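Grenstead Chore Trials: Review Meeting
Minutes, October

Chair: Ilona Illés
Present: controls lead, hand maintenance technician, operations manager (Sultham store), data engineer, safety officer, Alemneh integration engineer
Apologies: procurement
Start: 9:30 a.m.

1. Minutes of the previous meeting

Accepted with one correction. Under the item on shelf restocking, "lift height" should read "release height." The operations manager asked that the corrected copy go to the store as well, as the shift leads there have been working from the old one.

2. Matters arising

2.1 Charging dock. The dock at Sultham has been moved out of the stockroom aisle. The floor marking still shows the old position. Open.

2.2 Hand spares. Kanon has confirmed the order for replacement fingertip pads and gave no ship date. The maintenance technician will go on rotating the worn pads between fingers until the delivery comes in. The controls lead objected that rotation changes the grip calibration and that the calibration has not been rerun after every swap. The chair asked for a log entry at each swap from now on, with the finger position and the calibration file in use.

2.3 Laundry folding. Dropped from the current round, as decided last time. The integration engineer asked for it to be recorded that Alemneh disagreed with that decision and still disagrees. Recorded.

3. Scope of the question

The chair restated what the Grenstead group has been asked to answer: whether the current arm and hand can take over any complete chore, in a house or on a shop floor, without a person standing by. Partial chores were discussed at length in the spring and are outside this review.

The operations manager said the store's view of "complete" is stricter than the one in the test plan. For the store, sweeping up a spill includes noticing the spill, fetching the tool, clearing the floor, disposing of the waste and putting the tool back. The test plan starts the clock with the tool already in reach. The data engineer agreed that the two definitions should not be mixed in one table, which has happened in the last two circulated drafts.

Agreed: results will be reported in separate columns, "staged" and "unstaged." A chore counts as taken over only on the unstaged column.

4. Trial results to date

The data engineer reported 2,606 logged attempts across 17 chores. The log includes attempts stopped by an operator, which are scored as failures whatever the reason for the stop. The controls lead considers this too harsh, as some stops were made out of caution when the arm was moving correctly. The safety officer considers it the only workable rule. No change made.

Results by group, in the order they were discussed:

Wiping flat surfaces. The most reliable group. The arm covers the surface, holds contact and finishes. It does not judge whether the surface is clean. Dried residue gets the same number of passes as dust, and a table with food stuck to it is reported as done.

Loading a dishwasher. Plates are dependable when they stand separately. Stacked plates of different sizes are not. Glasses are placed correctly but too slowly for household use. Cutlery has to be handed over in a tray, so the unstaged column is blank.

Shelf facing (bringing stock forward to the edge). Works well with rigid boxes. Bags slump after release and the arm does not go back to them. The operations manager noted that a new employee learns to do this on the first shift, and that bags account for most of the shelf length at Sultham.

Emptying bins. The liner is the difficulty. The hand removes a tied bag with no trouble, then fails to open a new liner. The maintenance technician has seen the pads slide over the plastic without separating the layers, and thinks a tackier pad material would help. The controls lead thinks the cause is missing force feedback at the fingertip. Both may be right — neither has been tested alone.

Picking up from the floor. See item 5.

Carrying a full basket up stairs. Not attempted. The base cannot climb stairs, and the chair asked that the chore be removed from the list.

5. Floor pickup

5.1 Purpose. Floor pickup was brought forward because it appears inside so many other chores. Tidying a room, clearing an aisle before cleaning and recovering a dropped item all depend on it. If the arm cannot take a small object off carpet, the group cannot call any of those chores complete.

5.2 Approach. The hand comes in low with a finger extended and is meant to close only after the fingertip is down at the height of the object. On hard flooring the height estimate is good. On carpet it is less steady. The integration engineer put this down to the pile: a speckled surface gives the depth estimate plenty of texture and still leaves the true contact height uncertain, as the pile compresses under load. The present setting stops early and leaves the fingertip above the surface. Lowering the setting produces contact but also drags the finger.

5.3 Self-occlusion. The controls lead raised the wrist camera placement. In the low approach posture the hand's own parts take up much of the view, and what is left of the floor is a wedge between them plus the area ahead of the fingertip. A small object can sit in that wedge and cover very few pixels. The detector was trained on views from higher up, where the object is larger in proportion to its surroundings and the hand hardly enters. Performance at a distance therefore says little about performance in the last part of the approach.

The safety officer asked whether the arm could look first from above, remember the position and descend without relying on the wrist view. The controls lead replied that this is what the current release does, and that small errors in base position then carry straight through to the fingertip. A second look is needed on the way down.

5.4 Alternatives discussed.

a) Move the camera outward on a short bracket. Improves the view; adds a part that can strike furniture legs and shelf uprights. Kanon would need to approve the mounting.

b) Tuck the foreground digit further back during descent. No hardware change. The controls lead expects a slower close, as the digit has farther to travel.

c) Retrain the detector on low views, with the hand parts masked out. The data engineer has begun collecting these. Labeling is slow, as small debris and carpet fleck are hard to tell apart and the labelers disagree with each other.

d) Sweep rather than pick. The operations manager pointed out that a person would use a vacuum or a dustpan for most of what is being tested. The chair accepted the point for debris but not for coins, screws, price tags and toys, which have to be kept.

Agreed: (b) and (c) to proceed together. (a) to be costed. (d) to be written up as a separate chore with its own tool.

5.5 Acceptance. The threshold stays at 100 consecutive unstaged pickups on carpet with no operator stop. The integration engineer asked for a lower figure for the interim report. Refused. The chair said that an interim report can state where the run was broken and leave it there.

6. Answer for the interim report

There was a long discussion of wording. The integration engineer proposed "ready for supervised use in selected chores." The operations manager said supervised use costs the store a supervisor and would be read by the shift leads as a joke. The controls lead suggested naming the chores and giving the columns without a headline judgment.

Text agreed for the first page: "No chore tested at Grenstead or Sultham has been taken over completely. Wiping of flat surfaces and facing of boxed stock are closest. Chores that include thin flexible material or small objects on carpet remain out of reach of release 2."

The Alemneh integration engineer accepted the text but asked that "remain out of reach" be reviewed once option (b) has been run.

7. Actions

Controls lead: implement the tucked descent on the carpet approach; rerun hand calibration before the first logged attempt.

Data engineer: split the results table into staged and unstaged; continue the low-view collection; circulate labeling rules for debris on carpet.

Maintenance technician: log all pad swaps; check the finger bolts on the hand for looseness at each swap.

Safety officer: draft clearance limits for a bracket-mounted camera.

Operations manager: have the old dock marking at Sultham removed; supply a list of items found on the sales floor after closing.

Chair: write to Kanon about pad material and camera mounting.

8. Reference view for item 5.3

Wrist camera, hand low over carpet with the finger extended. The fingertip is clear of the surface. The tiny yellow speck in the strip of carpet between the finger and the foreground part shows the scale of detail the detector has to handle on descent; the larger yellow area at the right edge was judged easy by comparison.
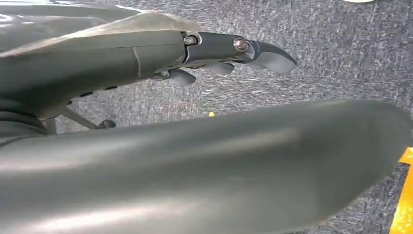
9. Next meeting

At Sultham, after closing, so that the unstaged shelf runs can be watched on the floor. The data engineer will bring the split table. Meeting closed at 11:50 a.m.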